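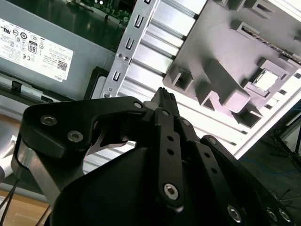 Losotent working group — computer disassembly tasks
Minutes, November meeting
Meeting opened 10.05 am

14 shares · 2 comments

1. Minutes of the last meeting

Accepted with one correction. The Dilon software update was listed as finished. It was installed on the recording machine only. The review machine still has the old version.

2. Recording progress

The group has 870 accepted demonstrations on the desktop computer tasks. A further 17 were rejected during review this month. Most of the rejections were for the operator stopping before the arm had backed away from the chassis, which leaves the episode without a proper ending. The rest had the wrong task label.

Operators were reminded that an episode ends when the gripper is clear of the case and still. Press the pedal after that, and not on the way out.

It was asked whether rejected episodes should be deleted. Agreed to keep them in a separate folder. The training side may want failed attempts later, but they must never be mixed in with the good ones.

3. Wrist camera

The training side reported that the wrist view is carrying most of the weight on close work inside the case. The overhead view loses the fingertips once they go below the rim. They asked that the wrist camera not be moved, cleaned with anything wet or re-angled without a note in the log. One shift last month had a slightly different angle and it took two days to find out why the results had dropped.

Action: put a paint mark across the camera mount and its bracket so any shift can be seen at the start of the day.

4. Fingertips

The textured grip pads were discussed at length. Ballitgate has quoted for a new batch, delivery in the new year. One operator prefers the older smooth pads for flat metal panels. Others found the smooth pads slipped on the plastic shrouds and would not go back to them.

Decision: stay with textured pads for the whole set. Changing pads partway through would give us two kinds of contact in the same data. Worn pads to be replaced in pairs and the change logged.

The screws on the finger links should be checked with the hex key before the first recording of each day. This has been on the sheet since winter but was not being initialled.

5. Variety in the examples

The training side wants more variety in starting positions. Too many episodes begin with the gripper straight above the case. Operators are asked to start from the left, the right and low down near the power supply, and to turn the chassis between episodes.

Lighting was raised too. Ribbed and bare metal panels show up very bright under the bench lamp. The view was that this should stay in, as the system will meet it on a real bench. Blinds can be left open or closed as people like, but write down which.

There was some discussion about tidying loose cables out of the background. No agreement. Left as it is for now.

6. Next tasks

Oltmanns has asked for 21 new short tasks, each a single step: lift a clip, push a cable aside, touch a bracket and withdraw. The draft list was read out. Two were dropped because they need a second hand to steady the case. Replacements are to be suggested before the next meeting.

Nothing is to be powered while recording. Mains leads stay off the bench, and power supplies stay closed. No task is to involve opening one.

7. Other business

The foot pedal sticks. A spare is in the grey cabinet, second shelf.

Shift swaps are to be written on the wall roster as well as sent by message.

The review machine will be updated to match the recording machine before any more episodes are checked on it.

Meeting closed 11.20 am. Next meeting same time, same room.

2 comments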